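**Thread: Second arm pair or better fingers first? (laundry cell, small budget)**

**stostix_mo** wrote:

We have money to spend before December and two camps here about what to spend it on. The job is garments: pick from a basket, lay on the padded table, flatten, fold. Current kit is one two-arm unit with parallel grippers.

Camp one wants a second unit so we can run two tables. Camp two wants to stay with one unit and spend on fingers, spares and a proper basket stand. Quote from Metton for finger sets is 185 a pair, minimum order 3 pairs. The Skjelbred table is 542 with the grey fabric top, same as we have now.

View from the wrist, pink item on the table and the basket still full:
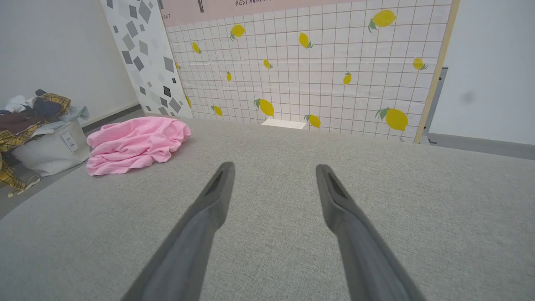

### Reply 1

**Bohdana Yurchenko** wrote:

Fingers first. You will wear through tips long before you wear through an arm, and a second unit only doubles what you need to keep in the drawer.

I'd also budget for the basket. Yours is soft-sided and sits on the floor with a shirt hanging down past the bottom of it. If picking from it is part of the job, you want something rigid at table height. It's cheap and it makes more difference than people expect.

### Reply 2

**grubscrew** wrote:

Disagree with the above. One unit means one breakdown stops everything. We ran a single cell at Zisbridge and lost most of a month waiting for a wrist joint. If the money is there for a second unit, buy it, and get fingers out of next year's consumables line. Finance never queries consumables.

### Reply 3

**Bohdana Yurchenko** wrote:

They do query them at our place. And he hasn't said the money is there, he said there are two camps. Mo, what is the total, and is it capital only?

### Reply 4

**stostix_mo** wrote:

Capital and consumables are separate pots. The consumables pot would cover the three pairs from Metton and not a lot else. Capital would cover a second unit if we reuse a table from the old line, but then no service contract on it.

The head view might help on the finger question. Same pink thing, shorts or trousers, bunched up at the waistband. Getting hold of a fold with elastic in it is where I'd like a different tip.

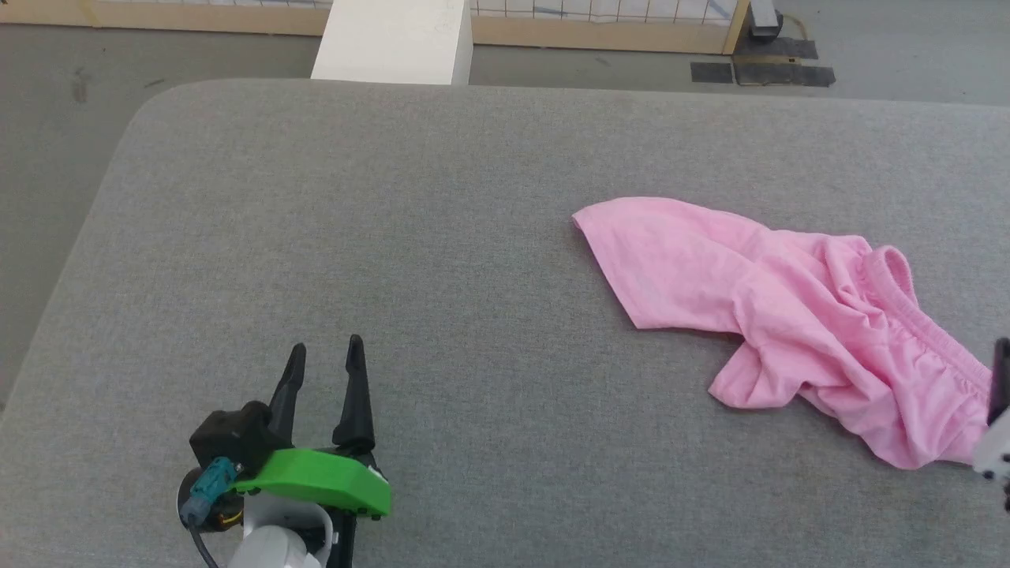 ### Reply 5

**grubscrew** wrote:

Fair enough, no service contract changes it for me. I wouldn't take a second unit without cover.

On tips, those look narrow already. Ask Metton if they do a softer pad in the same shape before you order the minimum. We paid 206 for a set from another supplier and they were too thick to get under a hem.

Also look at the cable running down from the teal connector on the left gripper. Price up a spare of that while you're at it. Not dear, but the wait can be long.

### Reply 6

**pallet_jan** wrote:

Has anyone costed the floor space? Two tables, two baskets, and room to walk round with an armful of clothes. We planned for two cells and ended up with one and a half because nobody measured with the baskets out.

### Reply 7

**stostix_mo** wrote:

Not measured, no. Will do that this week.

Plan for now is fingers and the spare cable out of consumables, rigid basket stand out of capital, and ask for a price on a second unit with cover included. If that comes back silly we leave it until next year. I'll post the quote when I have it.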